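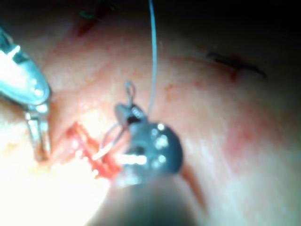
January 2020. Edit room 2, Osley

Lemaire interview, second pass. Working title on the session is still "Vilho long". Raw recording runs 127 minutes across two files, which I've put on one timeline with the clock set to zero at Clémence's first question. All times in this entry are from that zero. The old rough cut used file times, so ignore the numbers on the yellow sheet.

Target is 30 minutes for the entertainment hour, with the song in full at the end. Vilho Laitinen agreed to the song being used whole or left out, nothing in between. It's in his email to Clémence, printed and in the folder.

Mics: both lavaliers are usable. His rubs on the jacket collar whenever he turns to the window, and he turns to the window whenever the talk gets to his brother. I tried the declick on the worst patch and it took the front off his consonants, so I've gone back to the untreated track there and ridden the level by hand. The room mic is good for tone only. There's a fridge in it until somebody switched it off partway through the Perkport stories, so the tone has to be taken from the same half as the cut.

Order as it stands:
Perkport years, the dance band, the van.
First record and the row over the sleeve.
The brother. The piano story.
Plosine tour, what he dropped from the set and why.
Song.

The piano story is the part everyone will talk about. He says the lid was open when he came down in the morning and he took it as his brother telling him to finish the album. Clémence lets him go on and doesn't press. I've kept her silence after it at its full length. Mathis wanted it trimmed in the last cut and I did trim it, and it sounded like she didn't believe him. Put back.

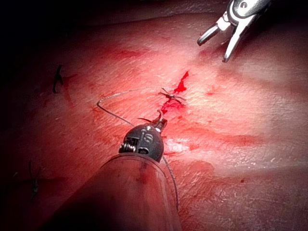
The join between the piano story and the tour is the one I've spent the most time on. He wanders off into the album credits for several minutes and comes back on a half sentence, so there's no clean breath on either side. Butting them together gave a bump. A long crossfade smeared the two rooms, fridge and no fridge. What works is the way that wound is closed: pull it shut at one point with a firm knot and let the cut ends stick out to the sides. So a hard cut on the voice, with the tone under it left long in both directions and faded separately. I've saved it as its own track in case the order changes again.

Tried the same on the sleeve story and didn't need it. Plain cut at the cough.

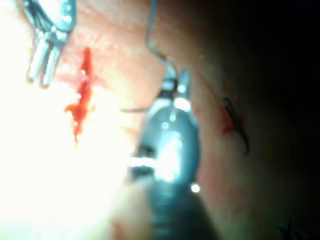

Iman Ragab thinks the tour should come before the brother. Her note on the cut sheet says the audience needs to hear him being funny about the buses at Plosine first, otherwise "we've made a programme about a ghost and he gave us a programme about a working band." She'd also lose Clémence's second question on the piano, where she asks if he ever plays it now, as he has answered it already.

I've made a version her way. It's stronger up to the brother and weaker going into the song, and the pickup line "that was the last one with him in it" no longer has anything to refer to. Second question is out of both versions. She's right on that.

Levels: voice peaks are even now except his laugh at the van, which I've left a bit hot. Song needs to come down under the back announcement — Ludivine Lecomte is reading it, script not in yet.

Still to do:
Spelling of the dance band's name, for the web page. He says it two ways.
Check whether the bus driver is named. If he is, we take the name out.
Bounce both versions at the same loudness so we compare the order and nothing else.
Copy session to the shelf drive. Five gig free on it at last look, so clear the old promos first.

Current length, my order: 30 minutes and a bit over. Iman's order: slightly under. Both saved in the Lemaire folder, Mathis has the link.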